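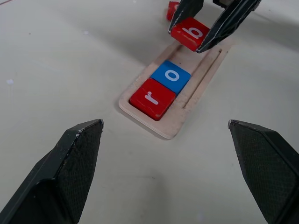
Home > Briefing > Work & Machines > Archive > Subscribe
4 min read

Can it tidy up yet?

Every spring brings another round of promises that the housework is about to be taken off our hands, and this April's came from Joltamdale, where the Prurkent group opened its doors for an afternoon. I went along with a list of chores and came home with most of it unticked.

The job on show was letter blocks. Two arms, one wooden tray with a slot in it, and the letters to be set in the slot in a row. The "r" and the "o" were in place, end to end, and one arm had a red "b" pinched in its fingers over the far end of the tray. You can probably guess the word. A four-year-old would have guessed it too, and would by then have wandered off to look for biscuits.

Simin Mirzaei, who runs the trials, was patient with me. Putting a block into a slot is a fair stand-in for a lot of dull work, she said: cutlery into a drawer, parts into a packing tray, batteries into a remote. The gap is narrow and the block can sit crooked in the grip. Her team has logged 3000 attempts at slotting jobs since the autumn, and she would not give me a success rate she'd be happy to see in print. I liked her for that.

Her colleague Jenő Szűcs was keener. He thinks small workshops will be using arms like these for kitting within two years. I asked what happens when somebody moves the tray, and he said they are working on it.

Friederike Mühlbauer packs hinge sets for a living, 434 on a good shift, and I rang her afterwards to ask whether she was worried. She wanted to know if it could open its own boxes. It can't. She also wanted to know who picks up the piece that rolls under the bench, and I had no answer to that one.

So, for readers who keep writing in about laundry: no. Bed-making, no. Emptying a dishwasher that somebody else has loaded badly, certainly not. If all your belongings are square-edged and live in a slot, you may be in luck before the rest of us.

Prurkent plans another open afternoon, with cutlery promised. I've put my name down.

Next item > Previous item > Letters > Back to top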